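# Jatis workshop opens its picking bench to the neighbours

If you have walked past the old tram depot on a Tuesday evening and wondered why the lights are still on, the answer is a metal bin full of household odds and ends, and a robot arm that is being taught how to pick them up.

The work belongs to Ledetti, the small firm that moved into the upper floor of the depot (built in 1903, and still draughty, as anyone who went to the dances there will remember). Its project, called Zolent, needs a great many examples of things being grasped well and grasped badly, and gathering them is slow, patient work. Every attempt is saved with its result, the objects are shuffled about, and off the arm goes again.

Constanza Quiroga runs the sessions and is very happy to talk about them, often well past the end of her tea break. "People expect us to be keen on the clean successes," she told us. "We do like those, of course, but a spoon that slips away at the last moment is worth keeping too - the system has to see both."

The firm has now collected examples with 39 different objects, a good many of them handed in by people living nearby. Her colleague Muammer Kozan looks after the bin and chooses what goes in it. He is fond of mixing shapes that have very little in common, so a rubber duck may well share the floor with a clear cup, a toy dinosaur and a tool with a blue handle. Clear things are his particular interest this month, and he would be glad of any old plastic cups you can spare.
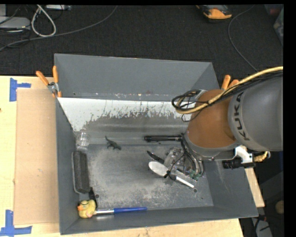 ## Coming along

The next open evening is on Tuesday at the Poulain Street entrance, and there is room for 13 visitors. It lasts two hours, with a chance to suggest how the bin should be filled. Children are welcome with a grown-up. Objects can be left at the front desk beforehand - please put your name on anything you would like back, and nothing breakable, if you don't mind.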